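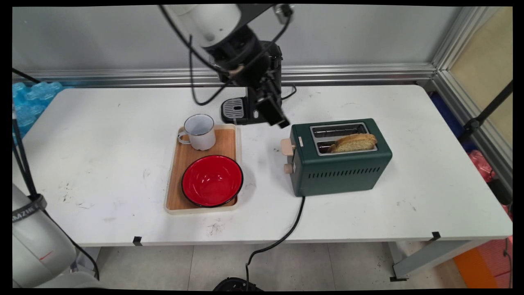
According to one reader of the last page, any gripper that can pick up a slice of toast is good enough for breakfast work, and comparing two of them is a waste of an afternoon. I doubt it. One good grab proves very little, and the Sokedis and Fovska product pages are built on one good grab each.

How to compare them without fooling yourself

Set the table once. Tray, enamel mug, enamel bowl, toaster with a slice in the slot. Mark where each thing goes and put it back on the mark after every try.

Bolt on the first gripper and redo the camera calibration. Do not reuse the old file, whatever the Haldane controller manual tells you about "quick swap."

Run the bread first. Set the closing force low and raise it until the slice lifts clear. Write down the setting. Mine were 103 on the Sokedis and 154 on the Fovska, in the controller's own units, so don't compare them with yours.

Next, the mug by its handle, then the bowl by its rim. Glossy enamel can throw off depth readings, so check the camera view before you blame the fingers.

Keep the toaster cord out of the arm's path, and keep it unplugged.

Log every try in Cutside, including the ones you stopped by hand. Those count as failures. I stopped at 132 tries per gripper and still wouldn't bet on the mug results.

Swap grippers and start over from the calibration step.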